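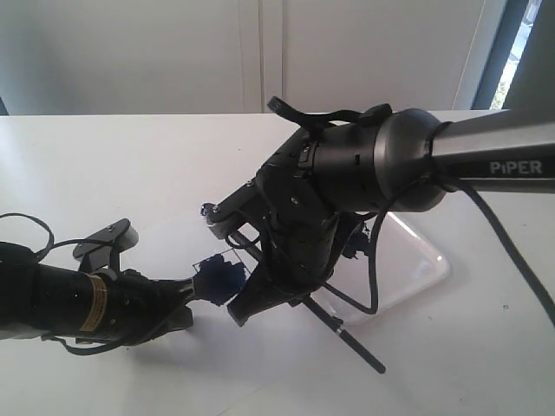
The ferry to Fondham stops running in January, and for the rest of the winter the town gets its bread from one oven. The oven belongs to Dotitz, a bakery on the harbor road that opens at 5 in the morning and closes when the shelves are bare.

Fondham has 1,361 residents in winter. In summer it has far more, and the two other bakeries stay open for them. Both close in the fall. Dotitz keeps going, mostly on rye.

The rye comes from Nutsugah, a mill nearly two hours inland by truck. It grinds coarse, and the flour takes up a lot of water. The bakers mix it in the afternoon and leave it overnight with a piece of the old dough. By morning it has turned sour enough to smell from the street.

The loaf is dark, square and heavy. People here slice it thin and eat it with butter and smoked fish, or toast it on the stove when it gets old. A loaf lasts a week in a cloth bag. Plastic makes the crust soft, and the shop won't sell it that way.

Winter deliveries are the hard part. The road over Itetti closes when the snow drifts, and the mill truck can't get through. The bakery fills its back room with flour before the ferry stops – enough to cover the worst weeks – and buys more whenever the road is clear.
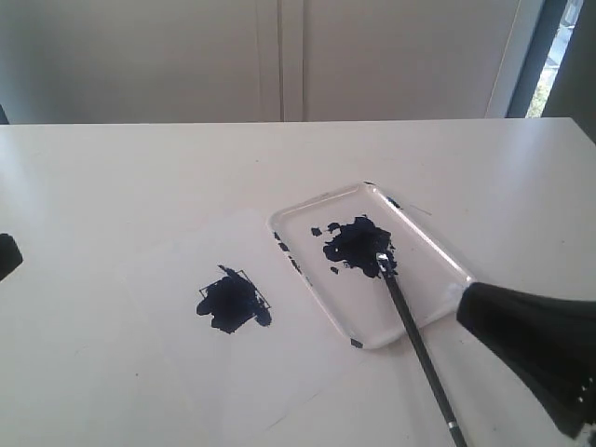
Can you make this kind of bread at home?

A home oven will do the job if you have a live starter and coarse rye flour. Use a deep pan, fill it two thirds full, and bake the loaf longer than you would a wheat loaf. Leave it wrapped in a towel for a full day before you cut it. Fresh from the oven, the middle is gummy and sticks to the knife.

The shop sells starter in small jars at the counter. Bring your own jar and it costs less.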